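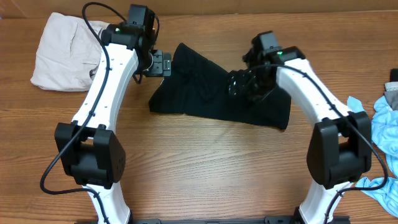
June 15, 2023

We finally wrote down our rules for the folding table at Mimthorpe. It took 11 drafts and most of them were too long, so the version on the wall has four lines.

Arms get parked before anyone reaches in. A green light on the wrist does not mean it is safe to put your hand there. I had that wrong myself until February.

Cables stay clipped along the links, with enough slack at the elbow for a full bend. Check the clips by hand at the start of a shift.

Spare clothes go to the sides and the middle stays clear for the one being folded. Dark fabric needs extra care – it is hard to see where one layer ends and the next begins, so slow the grip down.

Every stop gets logged, even the short ones. Our log is at 1225 entries and the short ones have been the most useful.

The Wumell site uses nearly the same list, but they let people reach in on pause. I don't agree with that and we won't be copying it.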